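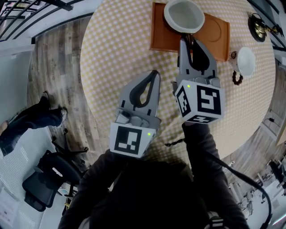
손님용 식탁보에 홍차 얼룩, 하루 지났는데 살릴 방법 있을까요

시어머니께서 물려주신 둥근 식탁용 면 식탁보입니다. 시댁에서는 이 식탁보가 1952년에 혼수로 들어왔다고 하는데, 작년까지만 해도 그보다 훨씬 나중이었으니 해마다 조금씩 나이를 먹는 물건인 듯합니다. 아무튼 귀한 것이라 손님 올 때만 꺼냅니다. 그리고 손님이 홍차를 쏟았습니다.

손님은 "어머, 티도 안 나네요" 하고 가셨고요. 티 납니다. 손바닥만 하게 납니다.

바로 빨았어야 하는데 남편이 소금을 뿌리면 된다고 해서 소금을 한 줌 뿌려 놓고 잤습니다. 아침에 보니 얼룩은 그대로고 소금만 갈색이 됐습니다. 그다음에 찬물에 주방세제를 조금 풀어 두드렸더니 가운데는 옅어졌는데 테두리가 생겼어요. 지도 같습니다. 섬나라요.

집에 있는 건 과탄산소다, 식초, 그리고 Kellurico 얼룩 제거제 반 통입니다. 제거제 뒷면 글씨는 다 지워져서 면에 써도 되는지 모르겠습니다. 어머님은 7월에 오십니다. 그 전에 해결하거나 이사를 가거나 둘 중 하나는 해야 합니다.

Usa Saengthong

소금은 와인에도 별 효과가 없습니다. 남편분께는 굳이 전하지 마세요.

홍차는 탄닌 얼룩이라 흰색이나 연한 색 면이면 과탄산소다가 제일 무난합니다. 순서는 이렇게 해보세요.

먼저 찬물에 충분히 헹궈서 소금과 세제를 뺍니다. 테두리는 얼룩 성분이 물을 따라 바깥으로 밀려나 마르면서 생긴 거라 얼룩 부분만 적시면 또 생깁니다. 식탁보를 통째로 담그세요.

40도쯤 되는 물에 과탄산소다를 제품에 적힌 비율대로 완전히 녹이고 한 시간 담급니다. 가루를 직접 뿌리면 그 자리만 하얗게 빠질 수 있어요. 무늬가 있으면 안 보이는 귀퉁이에 먼저 시험해 보시고, 색이 묻어나면 거기서 멈추세요. 자수실이나 실크가 섞여 있으면 이 방법은 쓰지 마시고요.

식초는 같이 넣지 마세요. 인터넷에서는 다들 섞던데, 부글거리는 게 보기 좋을 뿐 세탁력은 떨어지고 자극적인 성분이 생길 수도 있습니다. 라벨이 지워진 제거제도 저라면 안 씁니다.

얼룩이 다 빠진 걸 확인하기 전에는 건조기와 다리미 금지입니다. 열이 들어가면 그때부터는 얼룩이 아니라 무늬예요. 한 번에 안 빠지면 한 번 더 담그면 됩니다. 저는 커피 묻은 냅킨을 세 번 담가서 살렸습니다. 시간이 들 뿐 어려운 일은 아니었어요.

Fongchan Sukprasert

그냥 그 위에 꽃병 올려두세요. 저희 집은 그렇게 4년째입니다. 단점은 꽃병을 못 옮긴다는 것.

밥은먹고삽시다

윗분 방법대로 두 번 담갔더니 섬나라가 거의 가라앉았습니다. 햇빛에 비스듬히 보면 해안선이 조금 남아 있는데 어머님 시력을 믿어 보려고요. 꽃병도 일단 사 두었습니다. 감사합니다.

Usa Saengthong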